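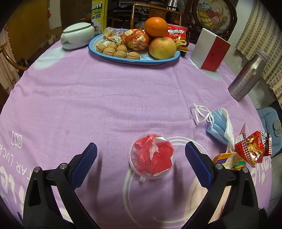 Gorkivby river landing — which steps to start from?

9 replies · 166 views

mapfold
The lower landing at Gorkivby has two sets of stone steps, and the guide sheet only marks the north one. I have one evening. Which is better for the walk to the Todorova arcade?

quaystone
South steps. The path is level the whole way and you reach the arcade in 15 minutes. The north set puts you on the market road and you lose the river until the bend.

tiser_line
Disagree. The north steps are the older set, and the carved mooring posts are all on that side. The market road is a short stretch. Go north, return south.

quaystone
The posts are worth seeing, but two of them are behind fencing as of July. Check before you plan around them.

mapfold
Does the ferry from Clesutstead still stop at the lower landing?

tiser_line
Yes, every 30 minutes until 7 p.m. After that it uses the upper pier only.

lowwater
Last time I went it skipped the lower landing at high water — no notice posted. I'd get off at the upper pier and walk down.

tiser_line
That adds a hill. In summer the level is rarely a problem.

mapfold
Going with north out, south back, upper pier if the water is high. Thanks.

Share · 4 likes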